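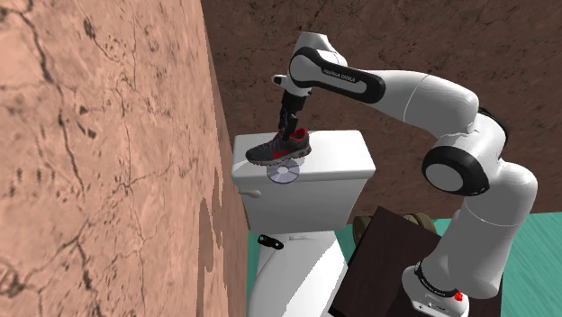
tahsin_s
I want to ask about wall colours for a small bathroom, because my wife and I have two different opinions and the painter comes on Thursday. We moved to Cliscombe in March and the bathroom is the last room. My plan is close to the render: a brown wall behind the toilet, a pinkish-tan stone look with dark veins on the side wall, and a teal floor. The toilet stays white. My wife says it will feel like a cave. The room has one small window and I am afraid she is right, but I am tired of white bathrooms. We had white in every flat for 19 years. What would you do?
Tahsin Seneviratne

mossgate
Your wife is right, sorry. I had dark brown in a downstairs loo and you could not see if it was clean. Paint the brown wall something pale and keep the teal floor. The floor is the best part of it.

Pell_R
I disagree with mossgate. A small room with little light will never look big, so why fight it? Dark walls can be very cosy. What matters is the lamp. Put in a warm one, and a second one next to the mirror, and then judge.

tahsin_s
Thank you both. The lamp is a good point - we have only one in the ceiling and it is quite cold. About the veined wall, I have a quote from Navaratnam for real stone tiles, 879 pounds with fitting. Skirix make wall panels with a similar pattern for much less, but I have not touched them. Does anybody have them?

oldkiln
We have the Skirix panels in the shower, four years now. They are fine from a distance. Near the joins you notice that the veins do not meet. If you are a person who notices such things, you will look at it every morning while you brush your teeth.

mossgate
He has asked for opinions on a bathroom with cracks drawn on the wall, so I think he will notice.

Pell_R
That is a bit unkind. Veined stone is not cracks.

mossgate
In my house a dark line on the wall means I must ring the builder. I paid almost 3,000 for the last one.

hennah_b
Can I say something about the floor? Teal with pinkish walls can be lovely, but teal with brown depends very much on the brown. Buy the small tester pots, paint a big piece of card and move it around the room. Look at it in the morning and again at 4 in the afternoon. Avine do a softer brown with some grey in it and I would try that first.

tahsin_s
I did the card this evening with a brown we had left from the hall. With the ceiling lamp it looks like wet soil. My wife has said nothing, but she took the card and put it in the garage. I will order the Avine tester and ask the painter if he can begin with the ceiling.

oldkiln
Ask him about the primer as well. Ours skipped it and the paint came off behind the cistern.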